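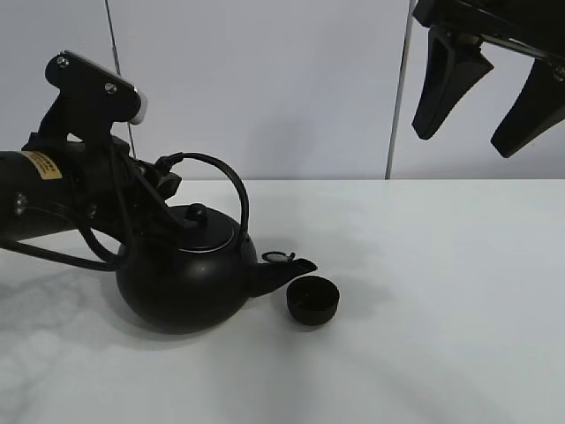
Report by the project author, second-year student, Product Design, Garnside College

Does a teapot pour better if it costs more? My group took this on because the Paiva catalogue says its cast-iron pots give "a clean pour every time", and I didn't believe it. I still don't, although our results are less tidy than I wanted.

We worked in the white-walled bay at Irnley with one black pot and one small black cup. The pot has a short spout and a high arched handle. A handle like that looks well balanced in a shop. Full of water it is another matter, and three people in the group complained about their wrists.

The plan was 117 pours, each from a pot filled to the same line with 1,000 ml of cold water. We wiped the table between pours and weighed the cloth. A pour counted as clean if the cloth gained nothing our scales could pick up. Those scales are poor, and I would not trust them for small drips, so "clean" here means less than it sounds.

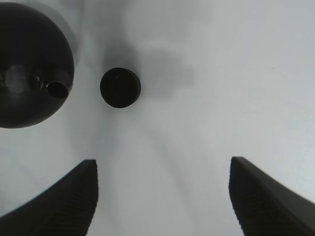

Spouts get most of the blame for dripping, and most of the praise when a pot behaves. The Prokcombe leaflet we were given puts it all down to a sharp lip. I find that hard to swallow. Look along our spout from the open end and there is a thin bright rim, brightest along the upper edge, but a rim that catches the light is no proof of a sharp one, and we had no means of measuring it. Speed seemed to matter more. Slow pours ran back under the spout, and quick ones mostly did not.

Only 10 of the slow pours were clean by our rule. I can't say whether a cheaper pot would have done worse, as we never got hold of one, and that leaves the question in our title unanswered. The group wanted to write "supports the maker's claim". I asked for that to come out.

If the work is repeated in September, it needs a second pot, better scales and a cup with a wider mouth.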